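Wrapping (packaging)

Wrapping is the covering of an article in a thin, flexible sheet, usually foil, paper or plastic film, so that it can be stored, carried or given away in good order. It is among the oldest household habits, and most of us learn it at somebody's elbow in the kitchen long before we think of it as a skill.

Foil

Foil holds whatever shape it is pressed into, and it needs no tape or string. It crinkles at the first touch and keeps every crease, so a flat block wrapped in it soon takes on the familiar rumpled silver look. Small goods are often set out beside a shallow tray, ready to be put away.
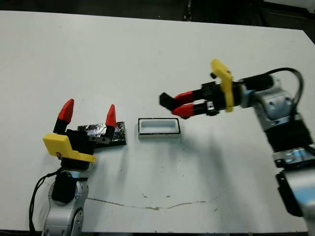 Renata Herrera holds that foil should be folded over twice along the long side and never twisted, a rule that Fametti printed inside the lid of its kitchen rolls for many years. Twisting suits sweets and round things well enough, but on a block it leaves lumpy ends that won't stack.

Film

Clear film came into the home later and has a gentler sort of charm, for it lets a box show its own color and lettering while keeping off dust and fingerprints. It shines wherever the light finds an edge. A pale band across a dark box may be a label or only a reflection, and you often have to tilt the thing to tell.
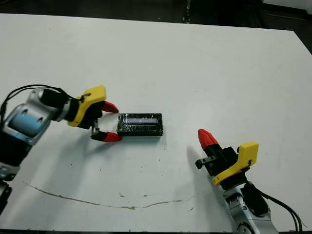 Film is a nuisance to open, Cathal Hanrahan complains, and every box ought to come with a tear strip. Plenty of makers do add one, a narrow ribbon with a loose tab at one end. The Surkitz packing manual lists 168 ways of folding the end flaps, most of them small variations on the plain envelope fold.

See also: Gift wrap; Parchment paper; Tear strip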